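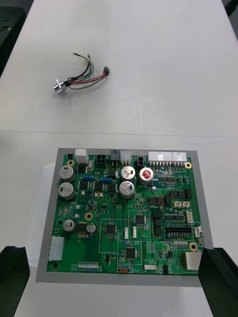
According to Young-sook Son, who read an early draft of this section, a gripper kit sold for electronics work should be judged on boards with their connectors fitted, and results on bare panels tell a buyer very little. We agree, and the tests on bare panels have been moved to the appendix.

**Figure 4.** View from the wrist camera of the Mistach kit. The green board lies on the gray mounting plate between the two black fingers, with the cable harness on the table beyond it.

### 4.2 Board handling with the Mistach kit

The Mistach kit is sold by Ivden as an add-on for small arms. It contains a two-finger gripper, a small camera with its bracket, a cable set and a license for the Skesunov control software. We bought one kit at list price and mounted it on the Bellamy arm described in Section 3. Ivden had no part in the tests and did not see the results before submission.

Setup followed the printed guide except in one place. The guide asks for the camera to be calibrated before the fingers are fitted. On our unit the bracket moved slightly when the finger screws were tightened, so we calibrated again afterward. All results below use the second calibration.

The populated-board tests covered three tasks: closing on a board by its edges, lifting it clear of a plate, and setting it down again in the same orientation. We ran 186 trials with 12 boards. Boards differed in size and in how close the tallest parts came to the edge. A trial was scored as failed if a finger touched a component above the board surface, if the board slipped, or if the operator pressed stop. Speed was held at 30 percent of the arm's maximum throughout.

Edge clearance had more effect than board weight. Where a jack or a pin header sits near a corner, as in the lower right of the board in Figure 4, the finger can hide it from the wrist camera during approach. The software then relies on the last clear view it had. Skesunov lets the user set a standoff height at which the arm stops and takes one more picture – we left this at the factory value for the first half of the trials and raised it for the second half. Fewer trials ended in contact with a component at the higher setting, and each cycle took longer.

Loose cables were a separate problem. The software has no model for wires, and a harness near the board was sometimes merged with the board outline when its colors were close to those of the parts. A plain white table helped. We would still advise buyers to keep harnesses out of the pick area until this is fixed.

The camera stream was logged during every trial, and 1771 stills were kept for labeling. Labels mark the board outline, the visible part of each finger and any cable within reach. The set was frozen on 07/09/2018, and trials run after the April firmware update are marked as such in the index – earlier ones used the version that shipped with the kit.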